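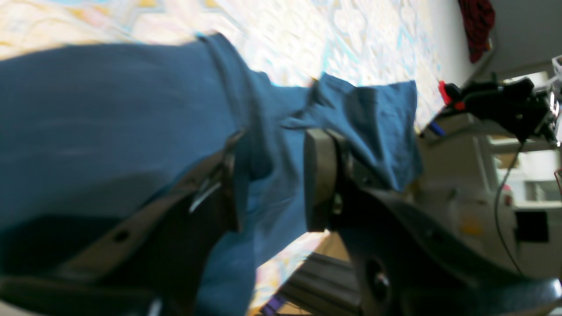 I have been trying to learn to swim front crawl since May, and I would like it noted that I was already able to swim. I could do a perfectly good breaststroke, head up, glasses on, the kind of stroke that lets you hold a conversation and look out for wasps. It got me across pools for decades. Then my brother-in-law Ksawery told me over dinner that I swim like somebody carrying a tray, and here we are.

The pool in question is Jarnby baths, a low brick building behind the bus garage with a smell you could bottle. It is 25 metres long if you believe the sign and quite a lot longer if you have tried to cross it without breathing. Adult improvers get the two lanes nearest the wall at half past seven in the evening, straight after the water polo juniors, who leave the water churned up and the changing room looking like a burglary.

Our teacher is Bogumił Malinowski. He is 61, he wears sandals with socks on the poolside, and I have never once seen him get in. He teaches entirely by walking alongside and sighing. You come up at the deep end, half blind and full of water, and there he is, looking at you the way a mechanic looks at a car he is going to have to ring you about.

The trouble with front crawl is breathing. I thought it would be the arms. The arms are fine, they go round, anybody can make an arm go round. But you are supposed to breathe out under the water, steadily, as if this were a normal thing to do, and then turn your head to the side and take in just the right amount of air in just the right amount of time. I was holding everything in and then trying to breathe out and in again during the turn, like a man trying to change his trousers in a lift. Bogumił spotted this in the first lesson. "You are saving it," he said. "For what?"

So for three weeks I did nothing but blow bubbles holding on to the rail. There were six of us doing it in a row. A small boy waiting for his mother ate a whole packet of crisps watching us and did not look away.

Then there is the kit. I bought goggles from Skeretti because the woman in the shop said they were very forgiving, and they leak on the left side only. I have adjusted the strap in every direction a strap can go. Ksawery Głowacki, who as you will have gathered is the kind of person I would put the full name of in a blog post, says it is my face.

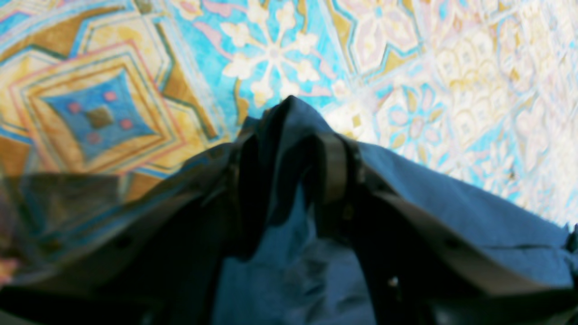 Navy on turquoise and gold.

Anyway, in the ninth lesson something happened. I did a length. A whole one, face in, breathing every third stroke as instructed, and I got to the other end and put my hand on the wall and felt quite calm. I looked up for Bogumił. He was at the shallow end talking to the lifeguard about parking.

I did it again, naturally, so that he could see, and swallowed a good part of the pool at the halfway mark and had to stand up.

Since then it comes and goes. On a good night I can manage up to 50 metres before I have to hang on the rope and pretend to fiddle with the goggles (which do need fiddling with, so it's only half a lie). On a bad night I am back to the tray. There is a woman in the next lane called Mrs Mahlangu who started the same evening as I did and now does tumble turns. We used to chat. She's mostly underwater these days.

Bogumił wants us all to enter the improvers' gala at Grundinberg in the autumn. One length, any stroke, families welcome. I asked if breaststroke counted as any stroke and he sighed and walked off towards the deep end, but I noticed he wrote my name down. Ksawery has already asked what time it starts and whether they sell food.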